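3.2 Packaging returns in the Cornmont trial

The second part of the trial dealt with the outer packaging of small goods sold by post. Three sellers took part: Inico, Dal Bello and Skesska. Each agreed to send goods in a carton that the buyer could close again and post back. The trial ran in August, and the returned cartons were graded at the Cornmont depot.

Cartons were graded on the state of the folds, the state of the flaps and the amount of tape left on the outside. A carton that failed on any of these went to pulp. Those that passed were used again, up to a limit of six journeys. Inner boxes were graded apart from the outer carton, as damage to one was a poor guide to damage to the other.

Most failures were found at the flaps. Buyers tended to tear the tape along its length, which lifted the top layer of the board and left a weak strip. Cartons from Dal Bello, which used paper tape, did better on this point than those from the other two sellers. The effect was clear for the first two journeys and weaker after that.

Inner boxes raised a separate question. A box that is much smaller than its carton can shift and come to rest at an angle, so that its corners bear on the carton wall.
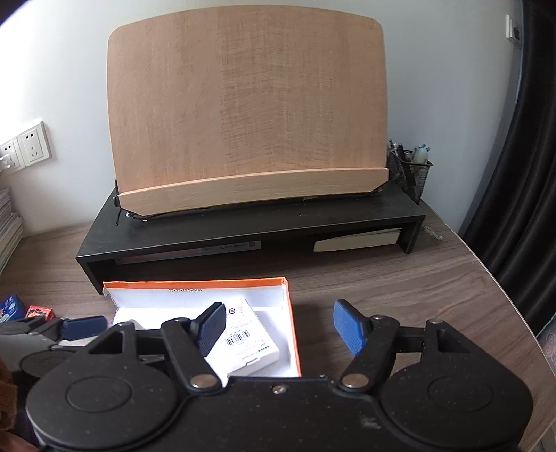
Figure 2. White product box with a barcode label, lying tilted in an open cardboard box.

Filling the gap with paper reduced this wear but added to the weight of the parcel. Skesska chose a smaller carton instead, and its inner boxes passed more often in the second half of the trial. The cost of keeping several carton sizes in stock is taken up in Section 6.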